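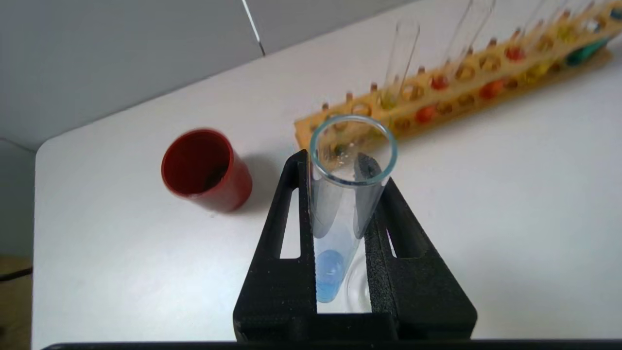 Veterans who served in peacetime have records that are as hard to trace as anyone's, according to Noreen Rana, and the Lotgate index should close part of that gap.

Lotgate, the service-history archive in Trastness, will open its recorded interview collection to the public in June. The first release holds 118 interviews with former Army personnel, indexed by unit, training post and equipment – including anti-tank weapons and field radios.

Transcripts are searchable by keyword. Audio files may be requested through the Mirani reading room, with a limit of two per visit. Requests are filled within 12 working days.

Families may submit recordings at the Sasilau office.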